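The Bedroom Gallery: Clothes, Blankets and One Big Wardrobe
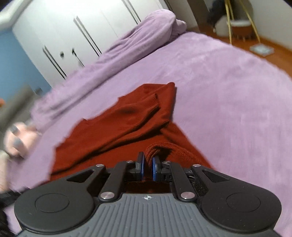
The rust-red knit on the lilac fleece blanket, crumpled.

Welcome to my small gallery page. I started it in September, when I moved all my winter clothes from the boxes to the bedroom. My friend Xolani Matlala asked me how I keep my knitted things in good shape, and I wrote him such a long message that I decided to put it on a page. My English is not perfect, please excuse the mistakes.

About the red one
It is a knitted piece with ribbed cuffs, and I wear it from the first cold morning until spring. I bought it in a little shop in Motmont for 495, which was a lot for me at that time. The color is difficult to name. The seller said "brick", my sister says "rust", and I think my sister is right.

How I fold a knit
I put it on the bed with the front side down and make it flat with my hands. Then I bring one sleeve across the back, and after it the other sleeve. I fold the sides in a little, and then the bottom goes up to the neck. If the knit is thick I fold it only one time, so it doesn't get a hard line in the middle. I never use a hanger for heavy knits. I did it for one winter and the shoulders became like two small horns.

Ribbed parts
Cuffs and hems like to bunch together. I pull them softly to the side, never down, and then I leave them alone. When a cuff has become too wide, I wet it with warm water, press it together with my fingers and let it dry on a towel.

The blanket
Lilac fleece, very plush. I like to fold on it, but you must know that it gives little hairs to dark clothes. For black trousers I put a cotton sheet on top first. I wash the blanket at 30 degrees without softener. With softener it became flat and a little sticky, and I needed 3 washes to bring it back.

The wardrobe
White and tall, with thin black handles. I painted a smaller cabinet in the same white for the hall, and the two whites are not the same at all when the sun comes in. The wardrobe was delivered from Wijaya and cost 2,600 with the assembly. Knits go on the middle shelves, summer things go up high, where I need a chair to reach them. I keep every pile low. With a high pile I always want the piece from the bottom, and then I have to fold everything again.

Against moths
I use cedar balls from Trekent, 22 in one bag. After some months they lose the smell, and then I rub them with fine sandpaper. Lavender bags are also nice but my nose doesn't like them.

Next I want to show the scarves and the wool socks. If you have a good method for long scarves, please write to me, mine always fall down from the shelf when I open the door.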